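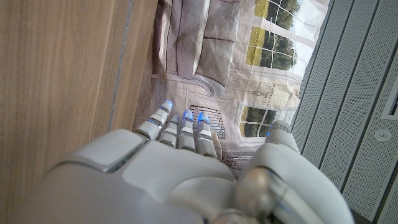 What do you put on a light wood tabletop so it doesn't stain?

A hardwax oil, two thin coats, wiped off well, and then leave it alone for longer than you want to.

wilma_j
Two coats is what the can says. My can also says "dries overnight," and I ate breakfast standing up for most of a week.

timmermans80
Which oil? I used Kerkex on a desk in April and it was fine by the next evening. If it stays tacky you put too much on. Everybody puts too much on.

wilma_j
Gullix, clear satin. And I put on what I'd call a normal amount, meaning too much.

Kidus K
Going to disagree with the oil crowd. Water-based poly, three coats, 208 grit between them or whatever the store has that's close. My kids have been attacking ours with grape juice for years and the grape juice is losing.

timmermans80
Sure, until it chips, and then you get to sand the whole top. With oil you fix the one spot.

Kidus K
You fix the one spot every month. I've met oil people. You're always fixing the one spot.

femke_vdl
Can I ask about grooves? My top has a narrow one near the edge, and oil pooled in it and went gummy. So did some toast.

timmermans80
Old toothbrush, a little mineral spirits, go along the grain. Next time wipe the groove with a folded rag before you do the flat part. Lay the rags out flat outside to dry, don't ball them up in the trash, they can catch fire.

femke_vdl
The toast came out. Some of the finish came with it.

Ans M.
I paid 51 dollars for Cistalura and it turned my pale top the color of weak tea. Test it underneath first. I did test it underneath, and it looked great underneath.

wilma_j
Could you flip the table?

Ans M.
Considered it.

Kidus K
Poly wouldn't have done that.

timmermans80
Oil-based poly would.

Kidus K
I said water-based. Scroll up.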